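Bench Rules for a Two-Arm Workstation: Tips for Keeping It Safe and Tidy

Posted 1/21/26 in Workshop Tips

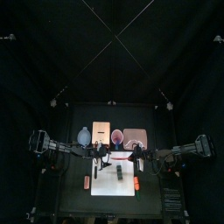 By the Bench Editor, Montecinos Workshop Pages

These are the house rules we use at the Montecinos shop for any table where two arms share one work area. They suit a small workshop as well as a spare-room setup. Print them and hang them where the person at the keyboard can read them.

Before power goes on

Clear the table first, then put back only what the task calls for. Tape, coffee cups and phones go on the shelf.

Walk the cables from the base to the gripper with your hand. Leave enough slack for the full reach of the arm, but no loop big enough to catch a corner or the other arm. Reusable straps are better than zip ties here. Zip ties get pulled too tight and have to be cut off every time something changes.

Check the corner brackets with a wrench on the first working day of the month. A table that has shifted a little will throw off every saved position.

Laying out the work

Larger things go along the back and small things toward the front and sides. With a flask, a funnel, a box and a tray lined up in the back row, the arms can get at the middle of the table without reaching over anything tall.

A white board in the center makes a good work surface on a black table. Dark parts show up well on it, and it can be lifted out and wiped down. Markers and erasers stay off the board until they are needed. Set them lengthwise beside it so the grippers meet them the same way each time.

Put caps back on markers at the end of a run. We bought a lot of markers in our first year before this became a rule.

Mark the home spot of each item on a paper layout sheet and keep the sheet in the binder. Ours are numbered, and the one we use most is 241.

Light and background

Plain matte black cloth around the table cuts down on glare and on things moving in the background. Buy it wide enough to do a wall without a seam. Keep it clear of lamp housings and vents, and vacuum it - lint drops onto the table and ends up in the gripper pads.

Aim the light at the middle of the table. Check for hard shadows under the grippers with both arms in their start position.

While the arms are live

Hands stay outside the enclosure. To move an item, stop both arms, wait until they are still, then reach in.

One person runs the controls. Anyone else at the table can call a stop, and the operator stops without asking why.

The stop button sits within reach of the operator's chair, with nothing stacked in front of it. Test it at the start of each shift.

New routines run at the slowest setting for the first 5 passes. If either arm crosses into the other's half when it shouldn't, go back to the layout sheet before changing the program.

Don't rely on indicator lights alone. Colors mean different things on different makes, so tape a copy of the light chart from your manual next to the screen.

Shutting down

Park both arms clear of the items, then cut power at the switch. Wipe the grippers with a dry cloth. Write the run number and anything odd in the log, even if it cleared up without help. The last entry in ours is run 1487.

Related: Labeling Power Cords - Wall Storage for Small Parts - Cleaning Rubber Pads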